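Gresmont Junior Golf: your questions, answered

I run the Saturday-style stuff, the lesson book and most of the inbox, so these are the things parents ask me over and over!

Does my kid need a full set of clubs?
Nope. Four is plenty to start (a putter, a wedge, a seven iron and something with a bit of loft off the tee). We have loaners in the shed too, lefties included.

How old do they have to be?
Eight for the group lessons. Younger ones can come to the putting hour with a grown-up, and they usually have more fun than the big kids.

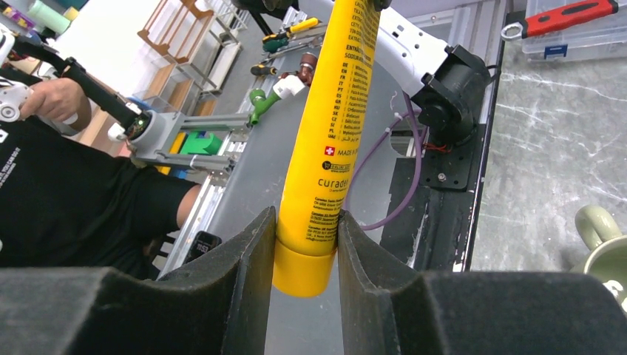 Gresmont Clubhouse News, Issue 4, page 2

Who teaches?
Verena Widmer has the beginners and Selina Danzer takes anyone who's ready to go out on the course. I fill in when one of them is away, so apologies in advance for my bunker play.

What if it rains?
We play in drizzle. Thunder means everybody inside, no arguing, and I'll email you a make-up time.

Can I walk along?
Sure, please do! Just stay off the greens and let them count their own strokes, even the ugly ones.

When does sign-up open?
In April. Write to me, Roos Timmermans, at the front desk.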